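Budgeting for a first robot arm on a dumpling plating station: what belongs in the request?

Posted in: Equipment & Purchasing > Food Handling > Small Kitchens

winley_foodservice

Our department operates a teaching kitchen in Winley and has been asked to submit an equipment request for one robot arm with a two-finger gripper, to be used for moving dumplings between a bamboo steamer and a plate. The request must be filed in November. The budget office will accept a single figure for the arm and a second figure for everything else, and it is the second figure that concerns us.

We hold a quotation from Drinex for the arm and gripper. It does not list spare fingers, a wrist camera, mounting hardware or training. We have set aside $2000 for these items together, and we do not know whether that is realistic. The work itself is modest in scale: one steamer and one plate at a time, on an ordinary table with a cloth.

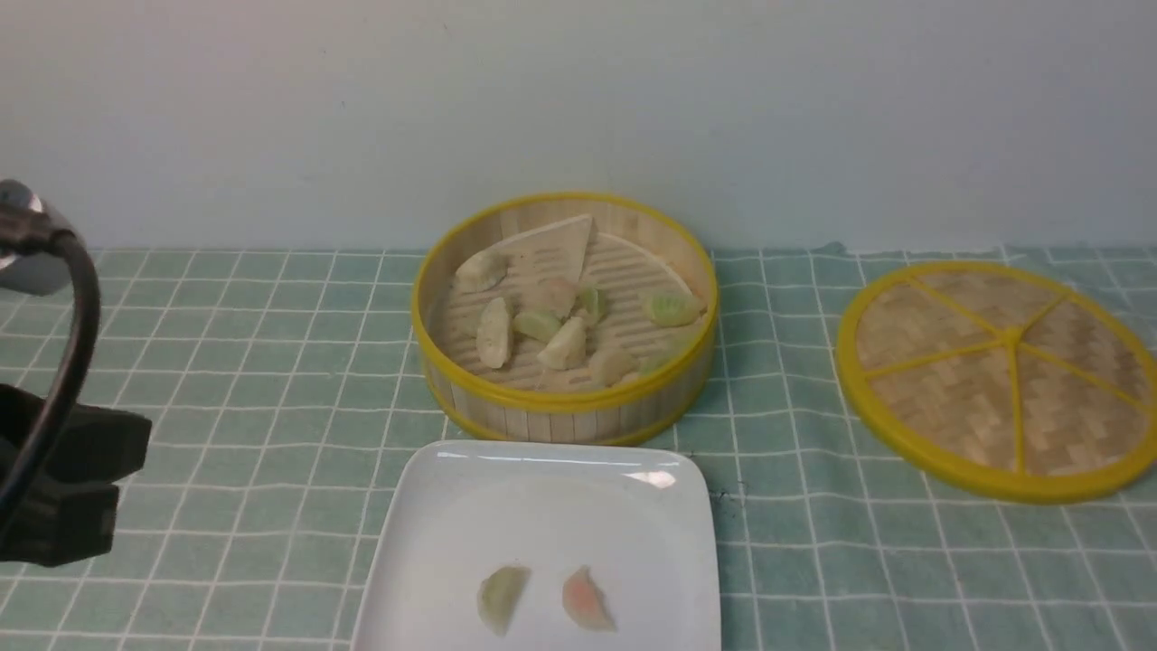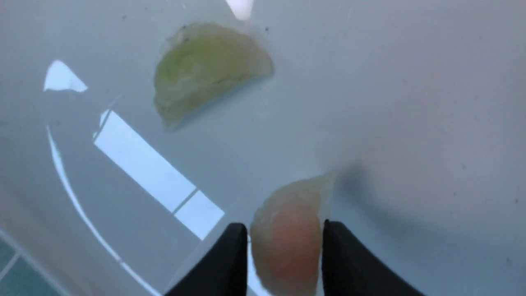 We would appreciate advice on three matters. First, should soft fingertips be purchased at the outset, or can they be deferred until the next budget year? Second, is a wrist camera a necessary expense if a fixed camera is already planned? Third, what allowance should be made for food used in setup and practice? Our purchasing rules do not permit a supplementary request for the same project within the same year – anything omitted in November will have to wait.

rennie_kitchen_office

We completed a similar purchase at the Rennie site and can offer the following.

Fingertips: include them in the first request. Hard, narrow fingers will handle a firm dumpling acceptably, but a thin wrapper marks or tears easily. We ordered one soft set and one spare set. Please also confirm in writing that the material is suitable for contact with food, as the standard fingers supplied with our arm were not.

Camera: we consider the wrist camera necessary. A fixed camera gives a good view of the table as a whole, but the gripper often blocks its view at the moment of picking up. The wrist camera shows the space between the fingers. Glazed plates will cause difficulty under ceiling lights, as the reflections can be brighter than the food. We moved to matte plates at a cost of $49 for the set, and this resolved more problems than any software change we made.

Food: we planned for 40 dumplings per practice day and used all of them. A piece that has been handled repeatedly changes shape and is no longer a fair test. If your menu includes several wrapper colors or sizes, purchase all of them from the beginning.

Your figure of $2000 appears low to us. Our own accessories line came to over twice that amount, with training as the largest item. I would also advise you to request a separate price for installation, and to ask what happens if the installer must return – our contract covered one visit only.

skundberg_stores

Check the lead time. Ours was 9 weeks for the gripper alone, and the arm sat in its crate until it arrived. Also the tablecloth should go, or be clamped down. Cloth creases and shifts, and then the plate is not where it was on Wednesday. A non-slip mat is cheap and can come out of the ordinary supplies budget.

I do not agree that the wrist camera is always necessary. If your plate and steamer stay in marked positions and you place the dumplings in rows by hand, the fixed camera may be enough. If they are scattered in the basket, then yes, buy it.

winley_foodservice

Thank you both. The dumplings will not be placed in rows, so the wrist camera will be included. We have asked Drinex for revised pricing with two sets of soft fingertips, one day of training and a stated charge for return visits. The lead time had not been considered and will be added to the schedule.

Related items
Comparing lease and purchase terms for a single arm
Cleaning schedules for grippers used near food
Matte or glazed: plates for camera-guided stations
What to ask a supplier before signing for installation

Contact the help desk | Community guidelines | Copyright, all rights reserved | Back to top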